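Thread, for the three people who asked how the "put it all away in five minutes" thing went. Short version: I have doubts.

1. Background. There's a tidying plan going around from an outfit called Relness. You pay for a PDF. The PDF tells you to pick one flat surface in your home and "reset" it every night in 5 minutes. I paid for the PDF. I'm not proud of it.

2. My surface is the wooden table against the wall, the nice brown one. I bought it for eating at. I eat at the counter. The table is for things that have been eaten somewhere else.

3. The plan says to start by looking at the surface "without judgment." Fine. I looked at it. There was judgment.

4. Start of day one, snack end of the table: 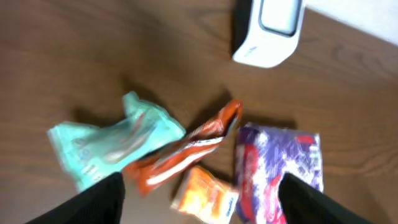
The surface, pre-reset. Please note the nice wood grain.

5. Relness sorts everything into "keepers, movers and leavers." A wrapper is a leaver. I did not need a PDF to tell me a wrapper is a leaver. My grandmother had a word for it too and the word was trash.

6. But then page 14 says leavers should go in a "leaver vessel" and not straight in the garbage, so you can "review your patterns" at the end of the week. So now I'm supposed to keep the trash. In a bowl. For a week.

7. I would like to see the study on that. There is no study. There's a footnote that links to the same company's blog, and the blog post links back to the PDF.

8. They do sell a bowl.

9. OK, patterns. I'll save everybody the week. I buy the variety bag from Gralum because it's cheaper per ounce, I eat the ones I like, then I eat the ones I don't like. Pattern reviewed.

10. Somebody replied to say crumpled wrappers take up more room than flat ones and I should fold mine into little triangles. I've seen the triangle videos. I tried it. A twisted wrapper does not want to be a triangle. It opens back up as soon as you let go, and now you've spent your evening on it.

11. Also, foldable into what? A drawer of triangles? What happens when the drawer's full?

12. Moving on to "movers," meaning things that live somewhere else and have wandered over. This is the part where I thought the plan might have a point. Most of what ends up on a table belongs in another room. I'll give them that one.

13. Then it says to put a rack or tray on the surface as a "landing zone." Hang on. I'm clearing the surface. Why am I adding something to the surface? Every one of these systems gets here sooner or later. Step one, own less. Step two, own this organizer.

14. I've been through this before with the Erunley boxes, which were stackable until you put anything in them. I had 2 of those. I now have 2 of those in a closet, with nothing in them, taking up the space of two Erunley boxes.

15. So, the view toward the back of the table, where my attention has been going all week:

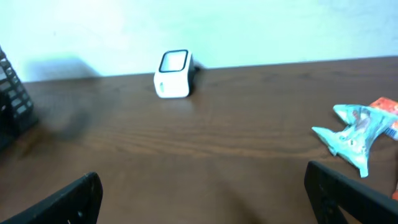 16. My issue with landing zones is that everything lands. Give a thing an open slot and I'll find something to put in it. Receipts, mostly. A pen that doesn't write. A takeout menu from Sutanto, and I know that order by heart, so explain to me why I'm keeping the menu.

17. The plan also has opinions about anything white. White objects "rest the eye" and can stay out. Dark objects are "visually heavy" and should be put away. By that logic a white toaster is tidy and a black toaster is clutter. Same toaster.

18. And what about wrappers? Light blue is a very restful color. By their own rules I could leave that one out till December.

19. I timed the reset, by the way. The throwing away part is quick. You pick up a wrapper, you walk to the garbage, you're done. What takes the time is standing there with something in your hand deciding what kind of thing it is. The PDF calls this "meeting the object." I call it why I was late for dinner.

20. A few people have said it worked for them and I believe you. I do wonder how many of you would've had the same result with a garbage can next to the table. Has anyone tried that? I'm asking for real. The plan never brings it up, and I notice they don't sell a garbage can.

21. There's a forum for people who bought the thing. One member posted that she has done 2124 resets. I did the math on that and it's years. If I had to do something every night for years and it needed doing again the next night, I'm not sure I'd call it a system. I'd call it wiping the table.

22. Several of you are asking whether I asked for my money back. The refund form wants a photo of your surface and a paragraph on "what got in the way." I wrote "chips." No reply yet.

23. What I'm going to do, for anyone keeping score: move the garbage can closer. Skip the bowl. Keep the table as it is otherwise, and check back in if anything changes.

24. No, I won't send you the PDF. It's 5 pages of advice and the rest is photos of other people's tables. Very nice tables. Nothing on them. I'd love to know where those people eat.

25. Muting this now, the triangle folks have found it.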